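Relatório de projeto – Unidade curricular de Sociologia do Quotidiano
Grupo Plevari

3. O objeto de estudo

O nosso grupo propôs-se estudar a fila do bar da faculdade. A proposta inicial era sobre mobilidade urbana, mas o orientador, Hooman Nouri, perguntou-nos com que orçamento, e a conversa ficou por ali.

Observámos a fila durante o mês de fevereiro, sempre à hora de almoço, e recolhemos 60 inquéritos em papel. Dois vieram preenchidos com a ementa do dia, o que não deixa de ser um dado.

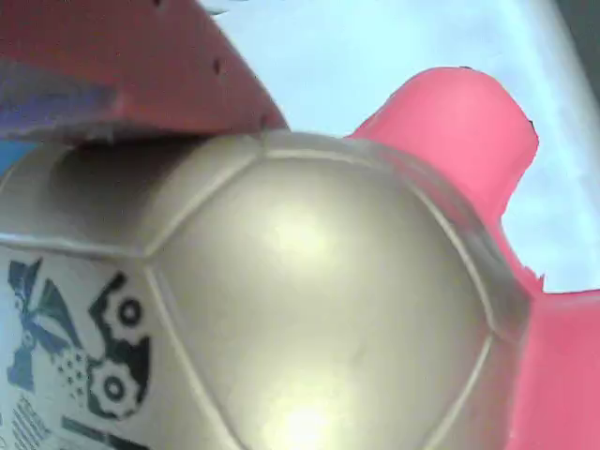

A pergunta central era simples: o que leva uma pessoa a deixar passar outra à frente? A bibliografia fala de reciprocidade. Os inquiridos falam de fome, de exames e de um colega que «só quer um café» e sai de lá com um prato de bacalhau.

4. Resultados

A espera média foi de 8 minutos. Quem espera acompanhado acha que esperou menos; quem espera sozinho lê o cartaz dos alergénios até ao fim e acha que esperou mais. Registámos ainda a figura do guardador de lugar, que chega cedo, pousa a mochila e representa um eleitorado inteiro. Os protestos contra ele são frequentes, mas quase sempre feitos em voz baixa e de costas.
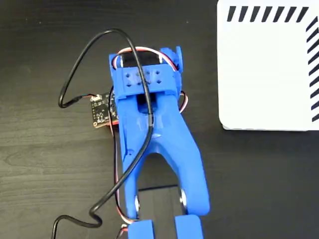

A abertura da segunda caixa merecia um capítulo próprio. Em teoria, a fila divide-se por ordem de chegada. Na prática, os últimos passam a primeiros com uma rapidez que a Bíblia prometia para mais tarde.

5. Limitações

Almoçámos durante a observação – o método chama-se participante e levámo-lo à letra. Faltou-nos também comparar com os jantares, porque o bar fecha às 17h e o grupo um pouco antes.

Trabalhos relacionados
Mumley: o silêncio nos elevadores
Flotar: quem lava a loiça na residência
Pichler: etiqueta das salas de estudo

Contacto: secretaria do curso | © Grupo Plevari | Voltar ao topo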